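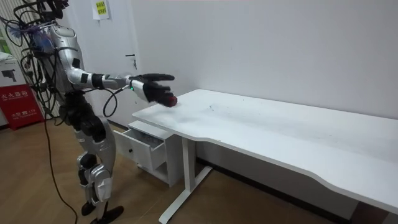

Man solle doch froh sein, dass ein Hersteller überhaupt eine Frist nennt, meint Roy Ashworth in seiner Zuschrift zur letzten Ausgabe, früher habe man auf einen Patch gewartet und gar nichts gehört. Dreißig Tage seien großzügig für den Kunden und sportlich für den Anbieter, und wer daran herummäkele, habe vermutlich noch nie selbst Firmware ausgeliefert.

Ich mäkele trotzdem weiter.

## Brekgate verspricht 30 Tage. Ab wann eigentlich?

Zum Nachlesen für alle, die im Oktober dazugekommen sind: Brekgate, Anbieter der Fernzugangs-Appliance Trosen, hat eine »Patch-Garantie« angekündigt. Kritische Lücken in Trosen sollen künftig innerhalb von 30 Tagen geschlossen werden. Die Mitteilung ist schön gesetzt, das Wort »Vertrauen« kommt im ersten Absatz gleich zweimal vor, und der Vertrieb von Nelgate hat sie noch am selben Nachmittag an alle Bestandskunden weitergeleitet, samt Angebot für den passenden Wartungsvertrag.

Die Frist beginnt laut Fußnote mit der »abgeschlossenen internen Bestätigung« der Schwachstelle. Wann eine Bestätigung abgeschlossen ist, entscheidet Brekgate. Eine Obergrenze für diese Phase steht nirgends, jedenfalls habe ich in den Vertragsbedingungen, im Support-Handbuch und im Kundenportal keine gefunden. Ein Melder kann also im Frühjahr einen sauberen Bericht samt Proof of Concept einreichen, und die Uhr läuft im Sommer noch nicht. Auf dem Papier wäre die Garantie dann eingehalten.

Dazu kommt die Einstufung. Garantiert wird nur für »kritisch«, und maßgeblich ist eine hauseigene Skala. Die letzte Lücke in der Sitzungsverwaltung von Trosen, mit der sich ein abgelaufenes Token weiterverwenden ließ, lief dort unter »mittel«. Begründung: Der Angreifer brauche ja ein Token. Das stimmt. Wer einmal gesehen hat, was auf einem durchschnittlichen Außendienst-Notebook in den Browserprofilen herumliegt, wird sich davon nicht beruhigen lassen.

## Was Brekgate antwortet

Ich habe nachgefragt, schriftlich und mit nummerierten Fragen. Zurück kam ein Absatz von der Pressestelle. Man orientiere sich an »branchenüblichen Verfahren« und bitte um Verständnis, dass man zu internen Abläufen keine Angaben mache. Die Frage nach der hauseigenen Skala blieb offen, ebenso die, was ein Kunde eigentlich bekommt, wenn die Frist reißt.

Letzteres steht immerhin im Vertrag: eine Gutschrift auf die nächste Verlängerung, auf Antrag. Wer kündigt, geht leer aus. Über die Höhe sagt die öffentliche Fassung nichts, sie ist »individuell vereinbart«. Ich hätte gern von Leserinnen und Lesern gehört, ob jemand so eine Vereinbarung hat. Bisher Fehlanzeige.

## Die Zahl, mit der geworben wird

In der Präsentation, die Nelgate herumschickt, steht groß auf Folie 5: 1.281 behobene Schwachstellen seit Einführung der neuen Prozesse. Das klingt nach Fleiß. Ich weiß nur nicht, was da gezählt wird. Die öffentlichen Sicherheitshinweise zu Trosen sind eine überschaubare Liste, die man in einer Mittagspause durchliest. Der große Rest kann alles Mögliche sein: Treffer aus einem automatischen Scanner, aktualisierte Bibliotheken, dieselbe Lücke in jeder gepflegten Versionslinie noch einmal.

Daranee Kaewsai hat mir dazu geschrieben, sie habe auf ihrem Trosen-System die mitgelieferten Bibliotheken mit Raju durchsucht und dabei einen XML-Parser gefunden, dessen Versionszweig seit Langem nicht mehr gepflegt wird. Ihr Ticket dazu wurde nach neun Tagen geschlossen, mit dem Vermerk, die Komponente werde »im Produktkontext nicht in verwundbarer Weise genutzt«. Vielleicht ist das so. Es kommt häufig vor, dass eine alte Bibliothek zwar mitgeliefert, aber nie mit fremden Daten gefüttert wird. Nur hätte man das gern mit einem Satz begründet bekommen, und man wüsste gern, ob dieses Ticket nun als »behoben« in der Statistik auftaucht.

Ein Wort zu Raju, weil ich öfter danach gefragt werde: Das Werkzeug liest Versionsstände aus und vergleicht sie mit bekannten Meldungen. Es beweist keine Ausnutzbarkeit. Wer einen Raju-Bericht ungefiltert an den Hersteller schickt, darf sich über einen Textbaustein als Antwort nicht wundern. Daranees Ticket war allerdings nicht von der Sorte, ich habe es gelesen.

## Und der Einwand von oben?

Roy hat in einem Punkt recht. Eine genannte Frist ist besser als Schweigen, und Firmware für Geräte auszuliefern, die bei Kunden seit Jahren ohne Neustart laufen, macht keinen Spaß. Ich verlange auch keinen Patch über Nacht. Überhastete Updates haben wir bei Trosen schon gehabt, im Frühjahr waren danach bei mehreren Lesern die Zertifikatsanmeldungen kaputt, und das Zurückrollen ging nur über die serielle Konsole.

Aber eine Garantie, deren Beginn, Geltungsbereich und Folgen allein der Anbieter bestimmt, würde ich beim Gebrauchtwagenhändler auch nicht unterschreiben. Mir würde es reichen, wenn Brekgate zu jedem Sicherheitshinweis das Eingangsdatum der Meldung mitveröffentlicht. Dann kann jeder selbst rechnen. Andere Hersteller tun das ohne großes Aufheben.

Wer gerade mit Nelgate über eine Verlängerung verhandelt, kann versuchen, folgende Punkte in den Vertrag zu bekommen:

- Fristbeginn mit Eingang der Meldung, wenigstens aber eine feste Obergrenze für die Bestätigung
- Einstufung nach einer öffentlich dokumentierten Skala
- Sonderkündigungsrecht bei Fristüberschreitung
- Hinweis auf verfügbare Zwischenlösungen, auch wenn der Patch noch fehlt

Den letzten Punkt halte ich für den nützlichsten. Oft genügt es ja, die Verwaltungsoberfläche vom Internet zu nehmen oder ein Modul abzuschalten, bis das Update da ist. Dafür muss man allerdings wissen, welches.

Die Fragen an Brekgate habe ich noch einmal geschickt, diesmal mit Kopie an die Produktleitung. Wer einen eigenen Ticketverlauf zu Trosen beisteuern will, antwortet einfach auf diese Mail. Kundennummern und Hostnamen bitte vorher schwärzen, und zwar richtig: In der letzten Einsendung ließ sich der Text unter den Balken herauskopieren.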